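The Service Charge and Other Works of Fiction
March 15, 2023

I own a one-bedroom apartment in a building called Dunerari, or at least I own the air inside it. The walls belong to the association. So does the pipe under my sink, up to a point that two lawyers have failed to locate. For access to all this I pay $497 a month, and in October I learned I would be paying a further $3,000, the special assessment for what the letter called "envelope matters." I took it for stationery. It was the roof.

I don't object to roofs. I object to how people are sold these places. When I bought, I signed my name so many times that it stopped looking like a word, and in that entire stack the reserve fund got one paragraph, on a page headed Miscellaneous. Prosten, who manage the building, will send you the reserve study if you ask in writing. They will then send you a form for asking in writing.

My neighbor Manju Upadhyay has owned hers for longer and is calmer. Her view is that a house has special assessments too, only they arrive through the ceiling. Fair enough. But the owner of a house gets to pick the roofer and put the job off until spring if money is tight. I got a due date and a payment portal.

What I would like is dull. Put the fund balance on the listing, next to the number of bathrooms. Put the age of the roof there too, and the elevator, and the last 6 years of increases. A buyer who can compare countertops can compare those. Sellers will hate it, and agents will say it confuses people – as if "limited common element" had been clearing things up.

Venkatesh Joseph, who sold me the place, told me the fees were "very stable." They were. They had been kept stable by not fixing anything, and I now think of a low monthly fee the way I think of a very cheap oyster.

I spent $2,000 of my own on the bathroom last year, down to the tape on the threads, and every cent of it went where I could see it. I can't say the same of the envelope.
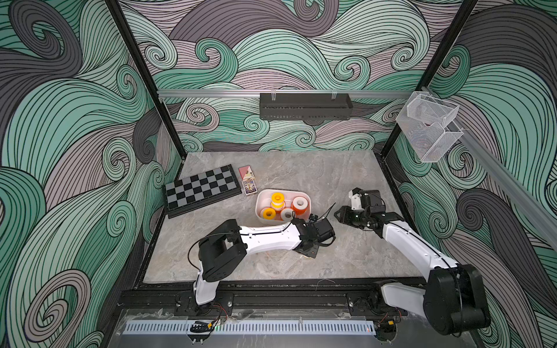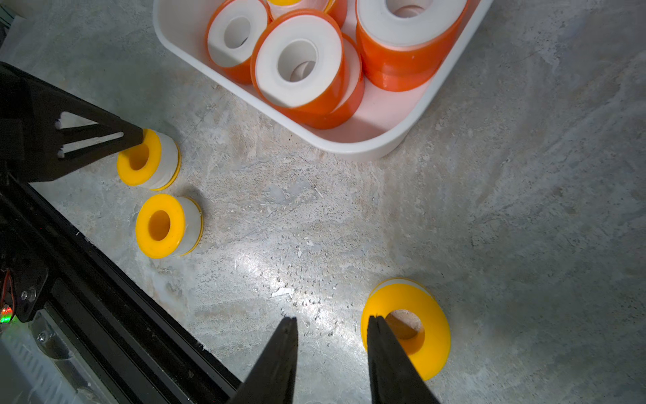
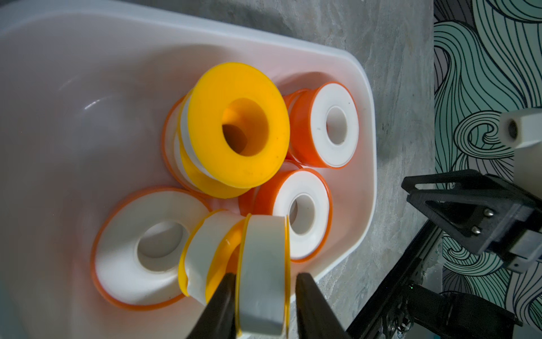 Last photo: rolls of thread seal tape in a plastic tub, one with yellow flanges.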